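10월, 오전 작업 기록

접착제 재고 정리와 Kaltine 시편 접합 2차.

어제 붙인 시편 열 개 가운데 세 개가 모서리에서 들떴다. 표면 처리는 전부 같은 방식으로 했으니 남는 변수는 혼합 후 대기 시간이다. Tetteh Nutsugah의 메모에는 대기 15분으로 되어 있는데, 내가 한 것은 마지막 세 개가 그보다 한참 늦었다. 통 안에서 이미 점도가 올라가기 시작한 상태였고 주걱에 실처럼 딸려 올라왔다. 다음부터는 한 번에 섞는 양을 절반으로 줄인다.

들뜬 시편은 버리지 않고 477번 상자에 넣어 두었다. 박리면을 나중에 현미경으로 볼 것. 섬유 쪽에 접착제가 남았는지, 금속 쪽에 남았는지 먼저 확인.

Krajewska에서 온 경화제는 라벨의 로트가 주문서와 다르다. Kwesi Acheampong이 공급처에 문의 메일을 보냈고 답이 올 때까지 개봉 금지. 급하면 Cukow 쪽 남은 것을 쓴다. 단, 그쪽은 경화가 느려서 클램프를 하룻밤 물려 두어야 한다. 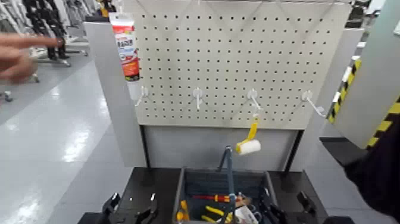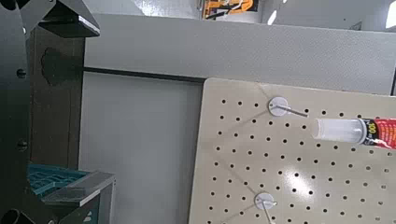
타공판과 흰색 걸이.

오후에는 Planuvberg 지그를 손봤다. 왼쪽 조임 나사가 헛돌아서 탭을 다시 냈고, 받침면에 굳어 있던 접착제를 긁어냈다. 긁은 자리가 조금 거칠어졌다. 시편이 닿는 면은 아니라서 그대로 쓴다. 이형 테이프는 새로 붙였다.

3차 접합 조건:
- 사포 후 용제 세척 두 번, 완전히 말린 다음 접합
- 혼합 후 15분 안에 도포 완료
- 클램프 압력은 2차와 동일
- 시편 번호는 접합 전에 뒷면에 적을 것(이번에 두 개가 뒤바뀔 뻔했음)

저울은 영점이 또 흔들린다. 환풍기를 끄면 괜찮아지는 것으로 보아 바람 때문인 듯하다. 가림판을 세우고 다시 재 볼 예정. 교정 기록지는 1865번 서류철에 있다.

장갑 중간 크기가 한 상자 남았다. 주문 필요.

Tetteh에게 물어볼 것: 15분이 섞기 시작한 때부터인지, 다 섞은 때부터인지. 메모만으로는 알 수 없다.

이 사이트는 쿠키를 사용합니다. 계속 이용하시면 쿠키 사용에 동의하는 것으로 간주됩니다. 동의 | 설정 변경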